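Vostent Young Readers
Buildings and How They Work

What Holds Up the Roof of a Big Hall?

Think about the room you are in right now. If it is a bedroom or a kitchen, you could probably cross it in a few steps. The ceiling is held up by the walls, and the walls are close together, so the beams inside the ceiling can be short.

Now think about a very large room, like an airport hall, a train station or a sports center. The walls are far apart. If you laid one long, thin beam across the whole space, it would sag in the middle. You can see the same thing with a ruler. Put a plastic ruler across two books that are close together and press on the middle. It hardly moves. Slide the books farther apart and press again. The ruler bends much more, even though it is the same ruler.

Builders could put up lots of posts to stop the roof from sagging, but then the room would be full of posts. People would have to walk around them, and it would be hard to see from one side to the other. So builders use shapes to make the roof strong. Two of the most useful shapes are the curve and the triangle.
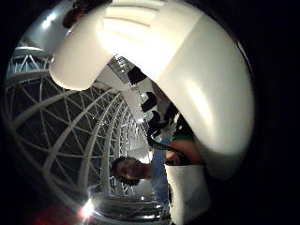 Curves first. A curved shape that goes up on one side and comes down on the other is called an arch. When something heavy presses on top of an arch, the push travels along the curve and down to the ends. The ends must be held firmly in place so they can't slide apart. People have been building arches out of stone for thousands of years, and some very old ones are still standing.

If you put a lot of arches in a row, one behind the other, you get a long curved ceiling called a vault. It looks a little like the inside of a tunnel. The curved beams in a vault are called ribs, the same word we use for the bones in your chest. Your ribs are curved too, and they make a strong cage around your heart and lungs.

Now triangles. Ribs standing in a row could tip over sideways, like books on a shelf with nothing at the end. To stop this, builders join each rib to the next one. Some of the joining pieces are slanted. A slanted piece is called a brace, and braces make triangles.

Why are triangles so strong?

You can find out with drinking straws and some string. Ask an adult to help with the cutting.

Make a square
1. Take 4 straws that are the same length.
2. Thread a piece of string through all of them.
3. Pull the string snug and tie the ends together.
4. Hold one straw flat on a table and push the opposite straw sideways.

The square leans over and turns into a diamond. Keep pushing and it goes almost flat.

Make a triangle
1. Take three straws that are the same length.
2. Thread the string through them and tie it snugly.
3. Hold one side flat on the table and push the opposite corner.

The triangle keeps its shape. The only way to change it is to bend or crush one of the straws, and that takes a much harder push.

Go back to your square and tie one more straw across it from corner to corner. It will need to be longer, so you may have to push two straws together and trim them. Your square is now two triangles, and it has stopped leaning.

A flat frame made of straight pieces joined into triangles is called a truss. Look for trusses on bridges, on tall cranes and under the roofs of big stores. When lots of pieces cross each other in a regular pattern, we call it a lattice. A lattice has many gaps in it, and those gaps save weight. A roof has to hold itself up before it can hold up snow or lights, so a lighter roof is a big help.

How big is big?

The public hall in the town of Stililley is 193 feet long. A tall adult walking at a normal speed needs less than a minute to get from one end to the other. A school bus is around 40 feet long, so four buses could park nose to tail along the wall with room left over. The Ajayi Room next door is much smaller. It is 20 feet across and has a plain flat ceiling.

What goes on the floor?

When a roof needs few posts or none at all, the floor below is free. People can set it up in different ways on different days. There might be rows of seats for a concert in the morning and tables for a craft fair after that. Big halls often use furniture that is easy to move or turn.

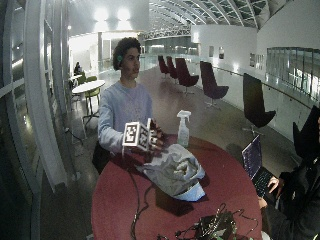
A round red table in a large hall, with five tall-backed chairs on the open floor behind it.

Round tables are handy in an open space. They have no corners to bump into, and people can stand or sit anywhere along the edge. Chairs on swivel bases can turn without being picked up. The part you sit on spins, and the part on the floor stays still.

Floors in big halls are often smooth and shiny. A smooth floor is easier to sweep and mop. It also acts a bit like a mirror. Light comes down from the ceiling, hits the floor and bounces back up to your eyes, so you may see the ceiling lights a second time when you look down. On a rough carpet the light bounces off in many directions and you don't see any reflection.

Tall chair backs can help with another problem, which is noise. Sound bounces off hard floors and walls, and in a large room it can keep bouncing for a second or more. That is an echo. A high, soft chair back soaks up some of the sound near your ears.

Words to know

Arch: a curved shape that carries a load down to its two ends.
Brace: a slanted piece that stops a frame from leaning.
Lattice: a pattern of crossing pieces with gaps between them.
Rib: one of the long curved beams in a ceiling.
Truss: a frame made of straight pieces joined into triangles.
Vault: a long curved ceiling.

Try this next

The next time you are in a station, a gym or a large store, look up. Draw the roof and color in all the triangles you can find - some may be upside down.

Next in this series: How Do Revolving Doors Work?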